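Dultemville Neighbours Help Board
Home and Garden > Damp, Heating and Insulation

Condensation on bedroom windows every morning, is a dehumidifier worth it?

Posted by Edith Llanos, Apr 5, 2026

We moved into a 60s end terrace in Finosham last September and the two back bedrooms have had wet windows every morning through the winter. I wipe them down with a towel but there is now black mould along the bottom of one frame and on the wall behind the wardrobe. The windows are double glazed and not misted between the panes, so I think the seals are fine.

We dry washing indoors on an airer because there is no room for a tumble dryer. The heating comes on for an hour in the morning and three hours in the evening. One firm quoted £2,140 for a whole-house ventilation unit in the loft. A dehumidifier would be £287. I would like to know if the cheaper option will do the job or if I will end up paying for both.

2 replies

Wálter Rivadeneyra

Don't pay for the loft unit yet. Most of what you describe is moisture from the washing, plus rooms that go cold overnight. I would do things in this order.

Move the airer into the bathroom, shut the door and run the extractor until the clothes are dry. If the fan is weak, hold a sheet of toilet paper to the grille. It should stick there by itself. If it drops, clean the fan or replace it.
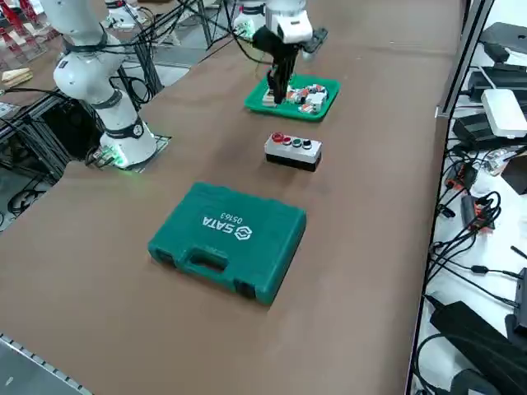

Pull the wardrobe away from the outside wall. A hand's width is enough to let air get behind it. Clean the mould with a proper fungicidal wash and let the wall dry out before you paint anything.

Set the heating lower and leave it on for longer. Short bursts warm the air but the walls never catch up, and cold walls are where the water lands. Check for trickle vents at the top of the windows too. Ours had been painted shut by the last owners and it took me an evening with a blunt knife to free them.

Buy a cheap humidity meter and write down the reading morning and night for a fortnight. If it stays above 60 per cent after all that, get the dehumidifier. Choose one with a humidistat so that it switches itself off -- the ones without will run all night whether you need it or not.

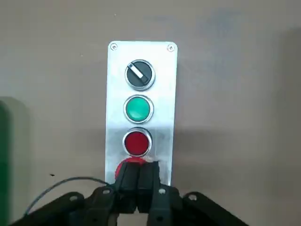 Empty the tank every day and rinse the filter under the tap when it looks grey. Keep the bedroom windows shut while it is on or you are drying the street. An ordinary compressor model is fine in a heated bedroom. For an unheated garage or a cold porch you would want the desiccant sort, which costs more to run.

Jairo Villca

Had the same in my flat. Opened the windows for ten minutes every morning and put lids on pans. Still get a bit on the coldest days but no mould. Check your gutters as well, mine was leaking down the back wall and I blamed the shower for a year.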